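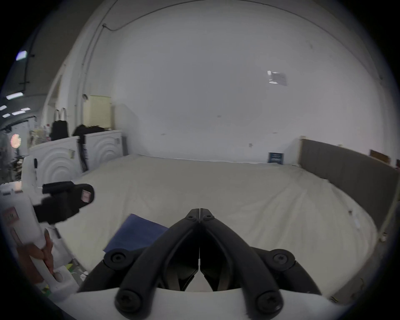 Speaker notes by Dorota Wysocka
For the March meeting, talk slot 18 minutes plus questions

Visit to the Lovutari open day: folding cloth by hand, for robots

Opening
Thank the hosts. Say who I am: I run linen and room supply for Jabłońska, which means sheets, towels, carts and the people who handle them. I am not an engineer. I went to the open day because our management wanted to know if anything there could be used in guest rooms, and they wanted the answer from someone who has made beds for a living.

Ask for hands: who has seen a robot fold a towel in a video? Who has seen one do it in person? Wait for the hands. Move on.

Where we were
Lovutari opened its work area to visitors for one afternoon. We came in small groups. Vandana Kashyap took ours around and Phúc Vi ran the demonstration. The part I want to talk about was done at a bed with a white fitted sheet and a blue cloth on it. The first thing we were shown was people working with grippers in their hands.

What the work is
A person holds a gripper by the handle, one in each hand. Each gripper has two curved black fingers. The person does the household job with those fingers and keeps their own off the cloth. A camera on the gripper records what the fingers are doing. The recordings are used later to train a robot arm that carries the same kind of fingers.

Say this slowly. Half of our group missed it the first time and kept asking where the robot was. Vandana's answer was that the robot comes later and the person comes first. She said it to every group that day and I think she was tired of it by the time she got to us.

Why a bed
A bed is large, soft and low. The sheet moves when you pull on what is lying on it. A table stays where it is. In their early recordings everything was folded on a table, and when they tried the same job on a bed the arm pulled up the sheet together with the towel. Phúc told us this without being asked, which I appreciated.

For our audience: this is the same thing we tell new room staff. Pinch the towel, leave the sheet. It takes a person a morning to stop doing it wrong.

The sequence, as Phúc explained it
Start with the cloth dropped on the bed in a heap. Find a corner. Pinch it with one gripper. Find the next corner along the short side and pinch that with the other. Lift, let the cloth hang, lay it down flat. Fold in half. Fold again. Set it aside. Mess it up and start over.

Finding the corner is the slow part. With bare hands you feel for the hem and you are done. With the grippers there is no feel in the fingertips, so you work by eye. When the cloth is bunched up in the middle, you often have to open it out first with one or two pulls before any corner shows.

A recording session is 140 folds. I asked if that was per day and Phúc said per session, and that there can be two sessions in a day. If someone asks me about wrist strain, say I asked the same question. They rotate people between jobs and the handles have been changed once already because of complaints.
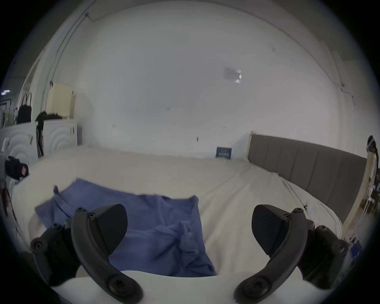 Trying it
Visitors were allowed a turn. I took one. So did Arūnas Jaunzems, who came with me from our maintenance department.

My notes from right after:
The grippers are lighter than I expected, but you hold them away from your body and you feel that in the shoulder.
You close them too hard at first. I grabbed the sheet three times.
It is difficult to let go cleanly. The cloth stays on one fingertip and you drag the fold out of line when you back away.
You want to smooth the cloth with the palm of your hand and you can't. You have to use the side of the fingers, and that leaves a crease.

Arūnas did better than I did. He opened the fingers wide before every pinch and came in low and flat to the bed. I was coming in from above. Phúc said coming in from above is what most beginners do.

Our folded towels would not have passed inspection. Say so. It gets a small laugh and it is also true.

What counts as a good recording
I had assumed they would want only perfect folds. Vandana said they keep the ones where the person misses a corner and goes back for it, as long as the towel ends up folded. The robot will miss corners too and it has to have seen what to do next. What they throw out is recordings where the person touches the cloth with a bare hand, or stops to talk, or walks away with the gripper still running. One of the other visitors did all of these in one turn.

Different rooms
They move the work between rooms and change the bedding and the cloth. If every recording has the same bed in the same light, the robot does well at that bed and badly at the next. For us this matters. Billel, our largest property, has 599 rooms, and they were furnished in two stages by different suppliers. Headboards, lamps and bed heights do not match from one side of the building to the other. I raised this and was told that it was a reasonable worry and that they had no figures for hotels.

The arm
We also saw a short demonstration with a robot arm at the end. Keep this brief, people always want more of it. It folded a small towel on a bed. It made one try at a corner, missed, tried again and got it. The fold was crooked, and slower than any of my staff by a long way. Funmilayo Onyeka from Ravus, who was in our group, asked if we could put our own towel down. They said yes. Hers was thicker, and the arm did not manage the second fold. They left it running and let us watch, and then answered questions about it.

What I told management
Nothing to buy this year. Towels are folded in the laundry, by machine and by people standing at proper tables, and that works. Where I can see a use later is the jobs after the guest leaves: picking things up off the bed, stripping it, getting used towels into a bag. None of those needs a neat fold. I asked if they record that kind of job. Vandana said they have started on picking up, and stripping beds is on their list.

I also suggested we offer them a few rooms in the quiet season. They need different rooms and we have them. Management is considering it. Do not promise anything from the stage.

Questions I expect
Will this replace room staff? Say what I saw: a great deal of work by people, and an arm that folds one small towel.
Did guests' rooms get filmed? No, and if we go ahead it would be unsold rooms only.
Cost? I was not given a price and will not guess.
Can our members visit? Give them Vandana's name. Groups of 5 at most, and wear flat shoes.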